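Mis à jour en juin 2021, avec les remarques reçues depuis la première version.

# Détacher, détartrer, désodoriser : ce qui marche dans une cuisine ordinaire

Je tiens cette page depuis que j'ai repris la cuisine de la maison de la rue des Tanneurs, avec son évier taché, ses joints gris et un placard qui sentait l'oignon. Les conseils sont rangés par problème. Quand un produit du commerce fait mieux qu'une recette de grand-mère, je le dis.

## Le calcaire

L'eau est dure chez nous. Le vinaigre blanc à 8 % suffit pour la bouilloire : un tiers de vinaigre, deux tiers d'eau, on chauffe sans faire bouillir, on laisse une heure, on vide et on rince deux fois. Pour la robinetterie, imbiber un chiffon, l'enrouler autour du bec et le fixer avec un élastique. Une demi-heure, puis rincer. Ne pas laisser toute la nuit sur du chrome ancien, j'ai un robinet piqué qui peut en témoigner.

L'acide citrique en poudre sent moins fort et coûte peu. Une cuillère à soupe dans un demi-litre d'eau tiède. Je le garde dans un bocal étiqueté, en hauteur, loin du sucre et du sel.

Ni l'un ni l'autre sur le marbre, le travertin ou la pierre bleue. Un acide attaque la pierre calcaire en quelques secondes et la marque mate ne part plus sans polissage. Et jamais d'acide avec de l'eau de Javel, même à une heure d'intervalle dans le même seau mal rincé : le mélange dégage du chlore.

## Le cola comme produit d'entretien

On lit partout que le cola nettoie tout. Il contient un peu d'acide phosphorique, parfois de l'acide citrique selon les recettes, et du gaz carbonique. Cela fait un acide faible, très dilué, avec du sucre ou un édulcorant. J'ai essayé sur cinq choses : des boulons rouillés, une casserole au fond brûlé, la cuvette des toilettes, un joint de carrelage et une plaque de four.

Les boulons, oui. Une nuit de trempage, un coup de brosse métallique, et la rouille de surface s'en va. La casserole, un peu : on verse de quoi couvrir le fond, on fait frémir dix minutes, on décolle à la spatule en bois. L'eau avec du bicarbonate donne le même résultat sans coller. La cuvette, passable, à condition de laisser agir plusieurs heures. Sur le joint et la plaque de four, rien.

Prendre de préférence une version sans sucre, qui laisse moins de film poisseux, et la verser à température ambiante. Rincer ensuite à l'eau chaude avec une goutte de liquide vaisselle.

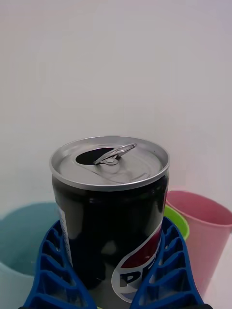
Wanda Kubiak écrit qu'elle a fait l'essai sur les bornes de la batterie de sa voiture, que le dépôt blanc a moussé puis s'est détaché, mais qu'elle a dû tout rincer à l'eau claire et sécher longuement, et qu'elle reprendra la prochaine fois une cuillère de bicarbonate dans un verre d'eau. Elle demande aussi si l'on peut s'en servir pour l'argenterie.

Pour l'argenterie, non. Le noircissement est un sulfure et cet acide-là n'y fait pas grand-chose. Il vaut mieux une feuille d'aluminium au fond d'une bassine, de l'eau très chaude, une cuillère à soupe de gros sel et une de bicarbonate. On pose les couverts sur la feuille, ils doivent la toucher. Quelques minutes suffisent. À éviter pour les manches collés et les pièces patinées exprès.

Pour la batterie, le bicarbonate est le bon choix, moteur coupé et gants aux mains.

## Les fonds de casserole

Inox brûlé : couvrir d'eau, ajouter deux cuillères à soupe de bicarbonate, porter à ébullition, couper, laisser refroidir dans la casserole. Recommencer si besoin. Les reflets bleutés de l'inox partent avec un trait de vinaigre.

Fonte nue : pas de trempage. Du gros sel, un peu d'huile, un papier absorbant, on frotte, on essuie. Si c'est vraiment pris, on fait bouillir deux doigts d'eau et on gratte à la spatule. Sécher sur le feu, puis huiler très légèrement. La couche d'huile doit être si mince qu'on a l'impression d'avoir tout enlevé, sinon elle colle.

Aluminium : ni bicarbonate prolongé ni cristaux de soude, il noircit. Eau, savon, patience.

Émail : eau chaude et percarbonate, une cuillère à soupe par litre, deux heures. L'eau doit être au-dessus de 40 degrés, en dessous le percarbonate travaille mal.

## Les plastiques tachés et les odeurs

La sauce tomate et le curcuma s'installent dans le plastique parce que leurs colorants se dissolvent dans le gras. Il faut donc dégraisser d'abord : liquide vaisselle pur, étalé avec les doigts, dix minutes, rinçage à l'eau chaude. Ensuite le soleil. Un rebord de fenêtre bien exposé pendant une journée ou deux fait pâlir le curcuma mieux que tout ce que j'ai acheté. Pour la tomate c'est plus lent.

Contre l'odeur d'ail ou de poisson dans une boîte, je remplis d'eau tiède avec une cuillère à café de bicarbonate et je laisse jusqu'au lendemain. Le marc de café sec marche aussi, mais il teinte les boîtes claires. Le couvercle garde l'odeur plus longtemps que le reste à cause du joint. Si celui-ci se retire, le sortir avec le manche d'une petite cuillère et le laver à part.

Les gobelets et les assiettes d'enfants blanchissent au lave-vaisselle. Il y a deux causes possibles et on les distingue avec une goutte de vinaigre. Si le voile part, c'est du calcaire, il faut remettre du sel régénérant et du liquide de rinçage. S'il reste, la surface est usée par les frottements et la chaleur, et rien ne la rattrapera. Mettre ces pièces dans le panier du haut et choisir un programme court.
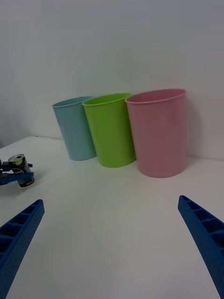 Pour le rangement, je n'empile jamais de plastique encore humide. L'eau reste prise entre les parois et l'odeur de renfermé vient en deux jours, parfois avec un film gris au fond. Un torchon propre plié en deux sur le plan de travail fait un bon égouttoir, à condition de le changer. Quand deux pièces se coincent l'une dans l'autre, de l'eau froide dans celle de l'intérieur, de l'eau chaude sur celle de l'extérieur, et on tourne sans tirer. Même méthode pour les verres, avec de l'eau tiède seulement, le choc thermique les fend.

Avant d'acheter des boîtes neuves, vérifier que les couvercles d'une même gamme vont sur plusieurs tailles. J'ai pris les Hotari pour cette raison et je n'ai plus que deux formats de couvercles dans le tiroir.

## L'évier et l'évacuation

Une fois par semaine, une bouilloire d'eau chaude versée lentement, si les tuyaux sont en métal. Le PVC n'aime pas l'eau bouillante, laisser retomber à 60 degrés environ. Le mélange bicarbonate et vinaigre mousse beaucoup et débouche peu : les deux se neutralisent et il reste de l'eau légèrement salée. Il peut rafraîchir une bonde, guère plus.

Quand l'évier se vide mal, je démonte le siphon. Seau dessous, gants, on dévisse à la main, on vide, on brosse, on remonte en vérifiant que les joints sont à plat. Gerrit Lekota m'a conseillé de prendre une photo avant de dévisser, et cela m'a évité de remonter le joint conique à l'envers. Il recommande aussi de passer un papier sec autour de chaque bague juste après la remise en eau, puis encore le lendemain. Une fuite lente se voit sur le papier bien avant de se voir dans le placard.

La ventouse reste utile à condition de boucher le trop-plein avec un chiffon mouillé. Presque toutes celles qui « ne marchent pas » perdent leur air par là.

## Le réfrigérateur

Je le vide et le lave en mars et à l'automne. Eau tiède et savon pour les clayettes, eau et bicarbonate pour les parois. Le petit trou d'écoulement au fond se bouche avec des miettes : un coton-tige, ou un bout de fil électrique gainé, puis un verre d'eau tiède pour vérifier que ça passe.

Le joint de porte se teste avec une feuille de papier. On ferme la porte dessus et on tire. Si elle glisse sans résistance, le joint est sale ou fatigué. Le laver d'abord. Un joint déformé reprend parfois sa forme au sèche-cheveux réglé sur doux, à vingt centimètres, en étirant un peu avec les doigts – parfois seulement, le mien a tenu un hiver.

## Les torchons et les éponges

Les torchons, à 60 degrés, sans adoucissant. L'adoucissant dépose un film gras et le tissu n'absorbe plus. Si le mal est fait, un lavage avec 100 grammes de cristaux de soude et pas de lessive, puis un rinçage supplémentaire.

Les éponges, je les remplace souvent et je ne les passe plus au micro-ondes. Elles en sortent chaudes, sans odeur pendant une journée, et tout revient. Une brosse à vaisselle en bois sèche plus vite, dure plus longtemps et supporte l'eau très chaude. La poser poils vers le bas, sinon l'eau descend dans le manche et le fend.

## Questions reçues

Reinhold Pfeiffer demande si le percarbonate peut être préparé d'avance dans un flacon. Non, le mélange perd son efficacité en quelques heures et dégage de l'oxygène. Un flacon fermé gonfle et peut éclater. Préparer la quantité du jour et jeter le reste.

Cheuk-hei Chou signale que la pierre d'argile raye les plaques à induction quand elle est trop sèche. C'est vrai, il faut mouiller l'éponge et travailler sans appuyer. Pour les traces brûlées, un grattoir à lame tenu presque à plat reste plus sûr.

Les dosages donnés ici sont pour de l'eau dure. En eau douce, on peut réduire de moitié le vinaigre et l'acide citrique.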